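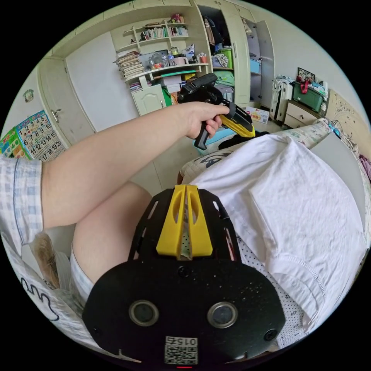
3.2 Le support de pliage et la préparation du vêtement

Dans les logements visités pour l'étude Clirel, la table est rarement l'endroit où l'on plie le linge. Les participants de Skulville ont indiqué le lit comme premier lieu de pliage, devant le canapé et le plan de la cuisine. Ce choix s'explique par la surface disponible, mais il pose une difficulté que la littérature sur les tâches domestiques traite peu : le lit est mou, et le tissu posé dessus suit les creux de la couette. Un pli marqué sur une telle surface ne reste pas droit, et le bord inférieur du vêtement se déplace quand on tire sur l'encolure.

Nous avons donc comparé deux conditions. Dans la première, le vêtement est étalé directement sur la literie. Dans la seconde, un panneau rigide et lisse est posé sur le lit, et le vêtement est étalé sur ce panneau. Le corpus comprend 208 pliages de vêtements à manches courtes, dont 156 avec panneau. La différence entre les deux effectifs vient du fait que plusieurs participants, après avoir essayé le panneau, n'ont plus voulu travailler sans lui. Nous avons respecté cette préférence, ce qui constitue une limite de notre comparaison.

La préparation du vêtement comporte les opérations suivantes. Le tee-shirt est d'abord étalé, l'encolure vers la tête du lit. Les plis qui vont dans le sens de la longueur sont ensuite ouverts en tirant doucement depuis les coutures latérales. Les manches sont traitées en dernier lieu, car leur position dépend de celle des épaules. Nous appelons « phase d'étalement » l'ensemble de ces gestes, jusqu'au premier pli volontaire. Elle occupe presque 18 secondes en médiane, et sa durée varie beaucoup plus que celle du pliage proprement dit.

Les vêtements imprimés demandent une remarque particulière. Lorsque le motif se trouve sur le devant, certains participants préfèrent poser le tee-shirt face vers le haut pour contrôler la symétrie, et le retourner seulement à la fin. D'autres le posent immédiatement face contre le support, selon la méthode que décrit le guide Kasteck. Les deux manières ont été acceptées. La figure 2 montre une manche pincée près du col, le vêtement étant placé face vers le haut sur le panneau.

Figure 2. Prise de la manche d'un tee-shirt blanc imprimé, étalé sur un panneau gris posé sur le lit.

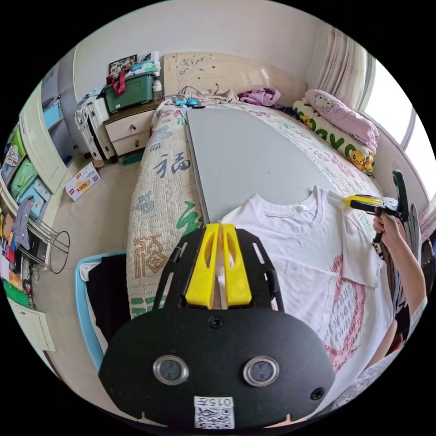

3.3 Critères d'évaluation du pli

Chaque pliage a été évalué selon la grille Romaniuk, que nous avons réduite à trois critères : l'alignement des bords, la position de l'encolure et l'absence de faux plis sur la face visible. Deux évaluateurs ont noté séparément l'ensemble du corpus. En cas de désaccord, la note la plus basse a été conservée. Les vêtements tombés du lit pendant l'opération ont été notés seulement s'ils ont été repris sans aide extérieure.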